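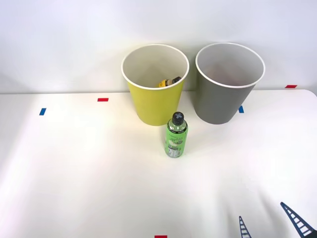
Two round containers on the white table

Ticket 2658: wedding gallery missing the first look
Opened by Cayetano Salcedo, Ortuño Weddings

The Etby gallery for our June couple skips from getting ready straight to the ceremony. Memalow says the upload finished. I doubt it. The bride's mother noticed before we did.

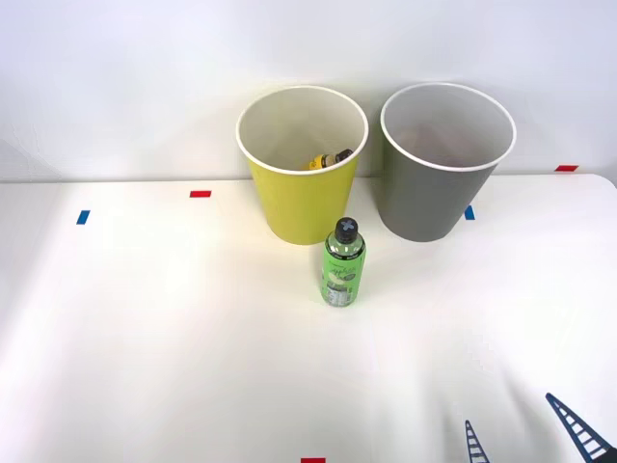
Photo: Tarnora

2:10 pm. Support blames my browser. Tried two browsers and a phone, same gap. Please don't send the cache article again.

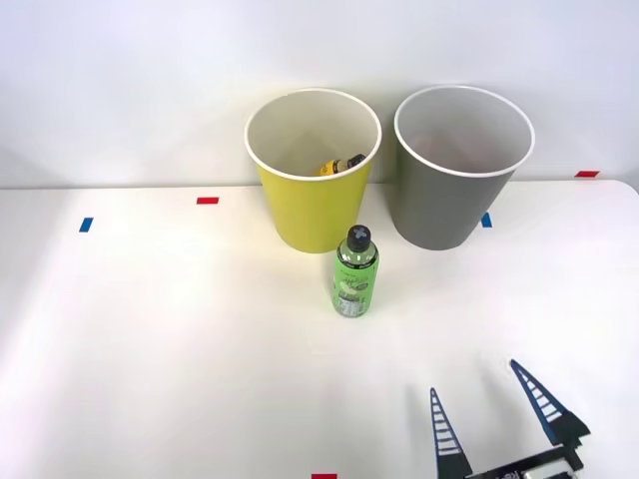
By Reginald Kasprzak, Memalow support

Our count shows 2787 files received, so nothing was lost on our side. Five are flagged "hidden by date." Could a camera clock be off?

5:40 pm. Cayetano again. Second shooter's clock was wrong, fine. That explains five files, and the first look ran a lot longer than that. Leave this open.

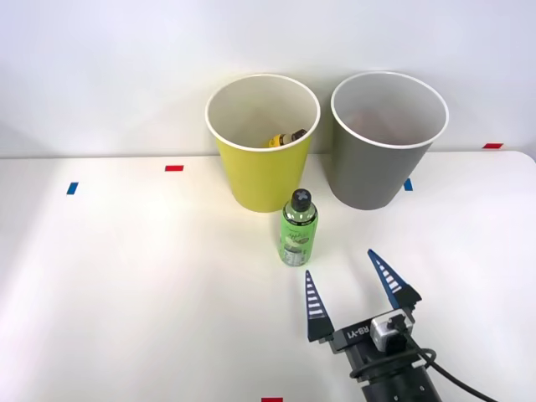 Yellow cup, gray cup and a green bottle

Status: waiting on Memalow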